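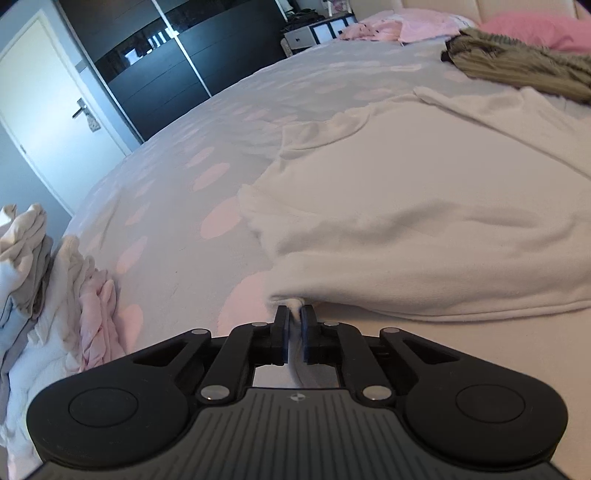

Yayra Akolgo wrote to us that her bed is a place where everything lands, and she asks why cloth gets wrinkles there even when no person sleeps on it. It is a good question, Yayra. We will answer it slowly, and then we will tidy the bed together.

Filed under: Kids Explain It > Home and Bedroom

WHY DOES CLOTH WRINKLE?

Take a piece of clothing and lay it on a bed. You can pull one corner to make it flat, but look closely and you will still find small hills and valleys. These are wrinkles. To understand them we must look at what cloth is made of.

Cloth is made of threads, and each thread is made of many thin hairs twisted together. We call these hairs fibers. Cotton fibers come from a plant. Wool fibers come from sheep. Some other fibers are made in factories. When you bend the cloth, the fibers bend too. If they stay bent for a long time, with something heavy on top, they start to like their new shape. Then you lift the heavy thing and the cloth does not go back.

Water and warmth make this stronger. A damp shirt which is left in a ball will dry as a wrinkled shirt. But the same rule can also help you. If you hang the damp shirt straight, it will dry almost straight. An iron works in the same way — it warms the fibers and presses them while they are soft.

A cream-colored garment shows its wrinkles by their shadows. The cloth has only one color, but each little hill has a light side and a dark side. On cloth with a pattern, such as a sheet with pink spots, your eye is busy with the spots and it forgives the wrinkles more easily.

WHAT IS A HEM?

Find the bottom edge of your shirt. There is a line of stitches, and the edge is folded to the inside. This is a hem. Without it the threads at the edge would come loose one after another. A hem is thicker than the rest of the cloth, so it is a good place to hold when you want to pull a garment flat. Pull softly. If you pull hard, a knit shirt can become longer on one side, and this looks strange when you wear it.

HOW TO CLEAR A BED

In the Korken reading room in Jerkimley we tried this with children from 5 to 12 years. The order is important.

1. First take away the hard things and the things with a cable. A cable can hide in a blanket like a snake in grass, and when you shake the blanket, the thing at the end of the cable flies. Hold the thing itself in your hand and let the cable hang down. Do not pull by the cable, because inside are thin metal wires and they can break where you cannot see it. A black padded thing with the name Gembird on it, for example, is easy to hold, and it is much easier to find on white bedding than on dark.

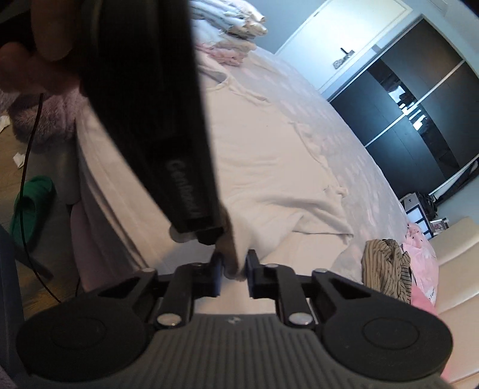 2. Now take the clothes. Lay each one flat, with the sleeves out to the sides. Smooth it with your open hand from the middle to the edges. Fold one side in, then the other side, then bring the bottom up to the top.

3. Shake the duvet. A duvet is a big bag with something soft inside, often feathers or light fibers. Between them is a lot of air, and this air keeps you warm. When you sit on a duvet, the air goes out. When you shake it, the air comes in again and the duvet becomes thick.

4. Last, pull the duvet even on both sides. It will still have some creases. Oi-ling Tseng, who is seven, told us that hers look like rivers on a map, and she does not want to smooth them.

TRY IT AT HOME

Take two old handkerchiefs of the same kind. Make both a little damp. Press one into a ball and put it under a heavy book. Hang the other on a chair. Wait until the next day and compare them. Then do it again with a wool sock and write down what is different. You can send us your drawing of the wrinkles, and please put your first name on the back.

38 comments
227 shares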